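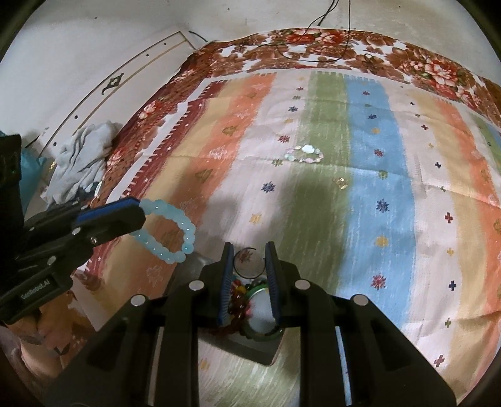 Trolis: a word list and catalog of everyday costume jewelry

Trolis is a small, carefully kept dataset of the ordinary stuff people have in jewelry boxes: charms, clip earrings, brooches with a bent pin, friendship bracelets, the single hoop whose partner went missing years ago. Museums have done wonderful work on fine jewelry. The cheap and cheerful kind gets much less attention, and it's so much fun to read about! The catalog has 644 records, all written by the owners of the pieces in their own words and then lightly tagged.

This is version 2. If you used the first one, please read "What changed" before you swap the files, since a couple of column names moved.

What's in the box

There are two files. trolis_items.csv has one row per piece. trolis_words.csv has one row per term, with spelling variants and a short gloss, and it's the file we are proudest of. Both are UTF-8, comma separated, with a header row.

Columns in trolis_items.csv

There are 11 columns.

id: a short code, never reused, even after a record is withdrawn
kind: ring, charm, brooch, earring, necklace, bracelet, hair piece, other
motif: star, heart, animal, flower, letter and so on; blank if there isn't one
color: free text, exactly as the owner put it ("sort of peachy" is a valid value and we love it)
material_said: what the owner believes it is made of
size_mm: longest side, whole millimeters
clasp: blank for anything without one
origin: gift, shop, market, found, made, inherited, unknown
decade: the owner's guess at when it was made
story: free text, from one line to a full page
notes: ours, kept short

Please take the name material_said seriously. We didn't test anything. A row that says "silver" means that somebody calls it silver, and the same goes for pearl, amber and jade. If you want to train or check a material classifier, this is the wrong dataset for it.

How the records were collected

Most came through a paper form handed out at the Lakatos market hall in Preltness, where costume jewelry stalls take up the whole back row on flea market days. The rest came by mail after a local newsletter ran the form on its back page. Owners filled in as much or as little as they liked. They could sign off with initials, a nickname or nothing, and we removed all of those before release, along with street names and phone numbers that turned up in the stories.

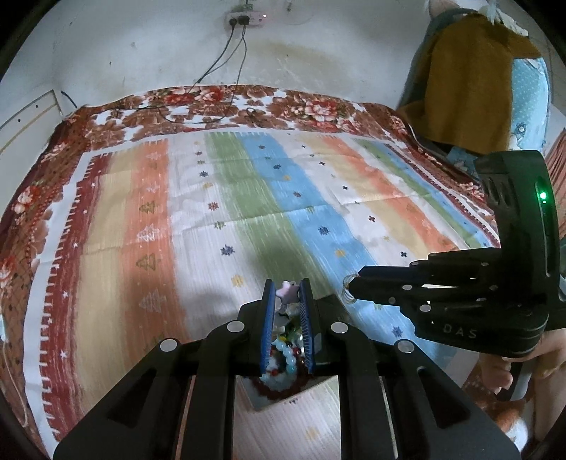 Forms were typed up twice by different people and compared. Where the two versions disagreed we went back to the paper. A handful of words stayed unreadable and are marked [unclear] in the story field.

The motif tags

Tagging motifs was the part we argued over most, happily. Stars are a good case. A five-pointed outline is easy, but what about a snowflake, a starfish, or a compass rose? We ended up following the Distau scheme, which tags by what the owner calls the thing. So a starfish is "animal" if the owner wrote starfish and "star" if the owner wrote star, even when two pieces came off the same card. It sounds sloppy on paper and works beautifully in practice, because the words are what this dataset is for.

Letters are tagged "letter" with no record of which one. We dropped the actual letter for privacy.

Things you could do with it

Look at how people name colors when there is no chart in front of them. The color column has some lovely stuff in it, and pinks and purples have far more names than browns do.

Study regional words for fasteners. "Lobster clasp" is nearly universal, but the screw kind goes by all sorts of names, and trolis_words.csv groups them.

Use the stories in a writing class. A teacher has already told us that the "found" records make great openings.

Build a search tool! The catalog is small enough to load on anything and messy enough to be interesting.

Known gaps

Rings are under-represented, probably since people wear them and didn't have them to hand when filling in the form. Watches were left out on purpose. Men's pieces are few: cuff links and tie pins mostly, nearly all inherited. The decade column leans heavily on memory and should never be used as dating evidence. Sizes were measured by owners with whatever was in the drawer, so expect some inches that slipped through as millimeters. If you see a brooch listed as 2 mm long, that's why, and please tell us which id it is.

All stories are in English. A few include a word or phrase in another language, left as written.

What changed

material is now material_said.
where_from is now origin, with a fixed list of values.
The hair piece category is new, split out of "other".
Duplicate forms were merged, keeping the longer story.
Spelling in the story field is now untouched. The first version corrected it, and we regretted that almost at once.

License and citation

CC BY 4.0. Cite as "Trolis catalog, version 2" with the link you downloaded it from. If you make something with it, a class handout, a poem, a chart of every word for purple, send it over, we would be thrilled to see it.

Corrections are checked every February and go into the next release. Owners can ask for a record to be withdrawn at any time, and that doesn't wait for February.

Last edited 28th November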